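Jesico Stone List – October digest
Posted October, 2:40 pm, by list member, Skendus

Re: dull patches on gray marble

I've looked after gray stone surfaces for 18 years. Veining varies a lot, even in one piece, and the brownish veins worry people more than they should.
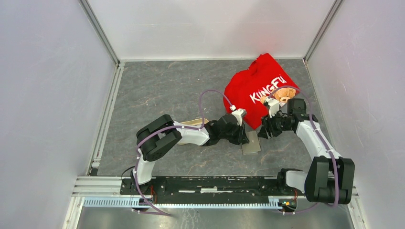
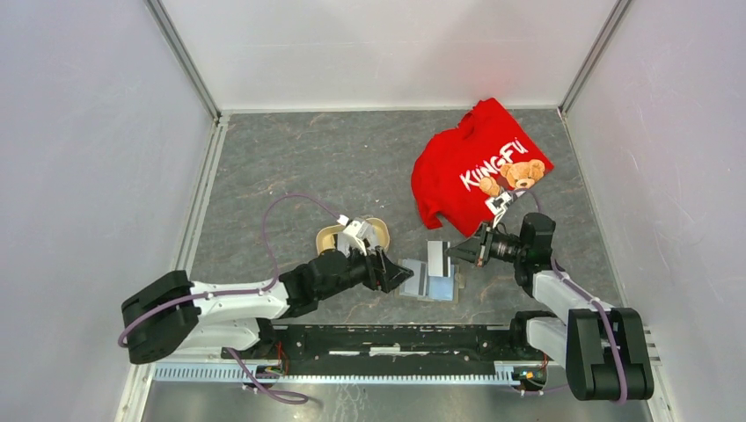
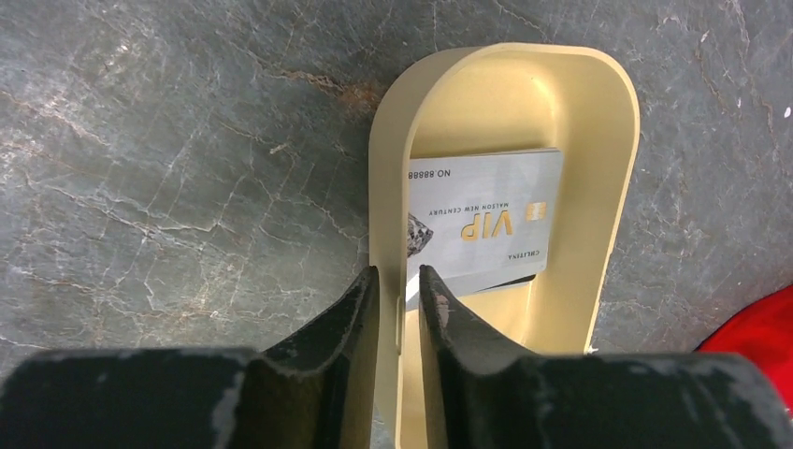
1. Find out if it's a stain or an etch

A stain is darker than the stone. An etch is a dull spot where acid has eaten the polish – lemon, vinegar, some bathroom sprays. Poultice does nothing for an etch.

2. Clean before you judge

Warm water and a neutral soap, then dry it with a cotton cloth. Leave it overnight and look again with a lamp held low.

3. Polish a small patch

I use Endorix powder on a damp felt pad, for 3 minutes at most. Rinse twice. Sealer goes on last, and it won't stop etching.

On an earlier message:

> The Verhoeven showroom told me to reseal every
> 2 months. Is that normal? The dull rings by the
> sink are still there.

No. Put a few drops of water on it. If they sit there, the sealer is fine. The rings sound like etching, so see 3.

Contact the list owner | © Jesico Stone List | Back to top
This site uses cookies. Accept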